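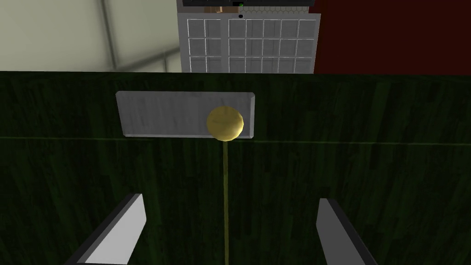
Tips for a first gripper arm at the shared workshop

Start in the simulator. I know everybody wants to hold the screwdriver first, but in Jullcombe we stripped 40 small screws in one April before we learned this. In the simulator a bad grasp costs nothing and you press reset.

Choose a ball for the first object. A ball has no wrong side, so you do not need to think about rotation of the wrist. After the ball is reliable, go to a cube, then to something annoying like a spoon.

Put the ball near a plate or a block also, not only on the open table. At the edge of a plate the fingers must come down without touching it, and many scripts fail there. Mine failed for two evenings. The height of the plate was missing from my file.

Draw a center line between the fingers. If your simulator can show it, leave it on all the time. When the arm drifts to one side you will notice quickly, and you can correct the zero of the base joint before you blame the code.

Open the fingers wider than you think. For a ball of 50 mm I open to 88 mm, and I close slowly. Vignesh Pinto, who keeps the Sastimby arm running, uses 65 mm and he is faster than me, but he has better motors.

When you go to the real arm:

Clamp the base with two clamps. With one clamp it turns.

Glue a piece of bicycle tube inside each finger, rough side out. Clean the finger with alcohol before gluing and wait until the next day.

Tie the cables at the elbow with a loose loop. Move the arm by hand through the full range, power off, and look if something pulls.

Keep the power switch on the side where you stand. At Besidlow it was behind the arm, and for reaching it you had to lean over the arm.

Write the joint zeros on masking tape and stick it on the base. The file gets lost, the tape stays. Change the tape when you change a motor.

For the ball itself, foam is better than hard plastic. Hard ones roll under the lathe.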